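The Case for Coiling Your Cables

Everybody has the drawer. Mine used to be the bottom one in the kitchen, under the dish towels, and it would only open if you put a hand in first and pushed something down. Last December I tipped the whole thing out onto the floor and found chargers for phones I gave away years ago, two extension cords tied together like a pretzel, and a lead for a Zirnov radio that my sister still asks about. I counted, out of pure stubbornness. There were 117 cords in the house, and I could name the purpose of maybe half.

I want to make a case for the coil. I mean the plain loop, made by hand, every time you unplug something. It takes a few seconds and I have come to love it – really love it, the way some people love a sharpened pencil.

The man who converted me was Reto Riedl, who ran the sound desk at the Drutlow dance hall when I was helping out there on weekends. He could put away a long microphone lead while carrying on a conversation about soup. One loop over, one loop under, so the twist cancels itself out, and the next night he would hold one end, toss the rest, and it would run out across the floor perfectly flat. I made him do it again and again. I must have been a terrible nuisance!
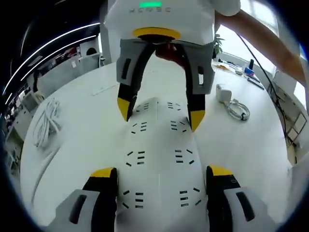
A cable remembers how it was treated. Wrap it tight around your elbow and it comes back at you with kinks for months; let it fall in the size of loop it likes and it behaves. I get a small thrill from a white cable lying in loops on a round white table by a window, and another from a power adapter with a cable looped right in front of it, because the two will get picked up together. An adapter parted from its cord is how the drawer starts. I have 8 orphaned bricks in a shoebox to prove it, one of them marked Nassar in my own handwriting, and I couldn't tell you what a Nassar is.

My friends bring up organizers at this point. There are plenty. I once spent an evening looking at the Skollell cord cabinet, which has little numbered slots and looks wonderful, and I nearly bought it. But a slot is only as good as what you push into it, and a badly wrapped cord in a numbered slot is still a badly wrapped cord. Learn the loop first. Then a cookie tin will do you fine.

I'll admit the other side has a point about time. My brother-in-law stuffs everything into a tote bag and says he loses a minute a week to untangling, which he considers a bargain. Maybe so. He has also broken three laptop chargers right at the neck, where the cord goes into the brick, and he bends them there every single day. Leave a little slack at that spot before the first loop and be gentle with it.

And there's the pleasure of it, which I don't think gets enough credit. Unplug, find the middle of the slack, let the loops drop into your palm – my daughter, who is seven, now does the vacuum cleaner cord without being asked and gets quite bossy about the direction. We keep the kitchen ones in a bread basket these days. The bottom drawer has baking sheets in it, and it opens with one finger.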